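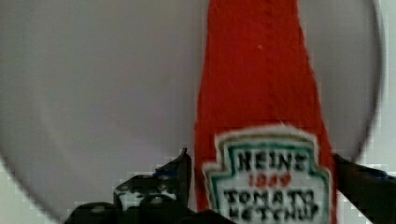
Clementina Cordeiro has worked on thick liquids for 20 years, the last nine of them at Brusine, a small laboratory that tests sauces, creams and paints for the firms that make them. Her subject is yield stress, the amount of push a material needs before it will flow at all. We spoke in the laboratory's meeting room in April, shortly after her group had finished a long set of measurements on tomato sauces.

She began with the term itself, which she thinks is used too loosely. "People say a sauce is thick and leave it there. Thick can mean two things. It can mean that it resists moving quickly, and that is viscosity. Or it can mean that it sits still until you do something to it. Honey is the first kind. Ketchup is the second. Turn a jar of honey over and it will come out, given time. Ketchup may stay where it is until you have given up on lunch."

The behaviour comes from what is suspended in the liquid. Tomato sauce contains fragments of cell wall, swollen with water and packed closely enough to touch one another. At rest they form a weak network. Under enough stress the network gives way, the fragments slide past each other, and the sauce runs. Once it is left alone the structure rebuilds, at a rate that depends on temperature, solids content and how finely the fruit was milled.

Cordeiro's group measures this with a rotational rheometer fitted with a vane, a small four-bladed paddle lowered into the sample. She prefers the vane to flat plates. "With plates the sample slips. A thin watery layer forms against the metal and the rest rides on top of it. You get a beautiful curve and it is the curve of the water." Samples are held at 20 degrees and left to rest for 13 minutes before the first reading. Earlier work in the group had used a shorter rest, and the results would not repeat from one operator to the next. Most of the spread was traced to how the sample had been spooned into the cup.

I asked how much the figures vary between products. She was cautious. The highest yield stress in the recent set was 28 pascals and the lowest was nearly 13, but she does not regard either as a measure of quality. "A manufacturer called Ondum came to us wanting a higher number. They had been told that a higher number was better. When we asked what the customers had complained of, it was water on top of the sauce when the cap came off. That is a separate fault. You can raise the yield stress and still have it."

Separation of that kind is called syneresis. The network contracts slightly in storage and squeezes out liquid. Finer milling usually reduces it, up to a point, after which the fragments are too small to hold their water well. Ondum changed the pressure on its homogeniser and left the recipe alone.

The conversation turned to packaging, about which she holds firmer views. In a rigid bottle with a narrow neck, the sauce near the wall carries the greatest stress and the middle moves as a solid plug. Striking the base does little. "If you want it to flow, disturb the material near the opening. Shake it with the cap on, then tilt it. Shaking breaks down the structure and you have a short time in which to pour." Squeezable bottles avoid the problem by supplying the stress directly, though they bring their own difficulties with air drawn back in through the valve.

Brusine now shares its methods with a second laboratory, Grutada, which works mainly on cosmetic creams. The two exchange blind samples twice a year. Agreement is good for creams and poorer for sauces, particularly those with visible pulp, where a single large piece caught on the vane can spoil a run. Cordeiro would like to see a wider cup adopted. Grutada has objected on grounds of sample volume, and the matter is unsettled.

Her next project concerns mustard, for a client named Fung. The seed husk makes it harder to measure than tomato, and the preliminary results drift over successive runs on the same sample. She suspects evaporation from the surface and has ordered a solvent trap, a small cover that keeps the air above the cup saturated. Delivery had been put back twice when we spoke. In the meantime the samples are being run with a film of light oil on top, a method she described as "adequate for now, and a nuisance to clean".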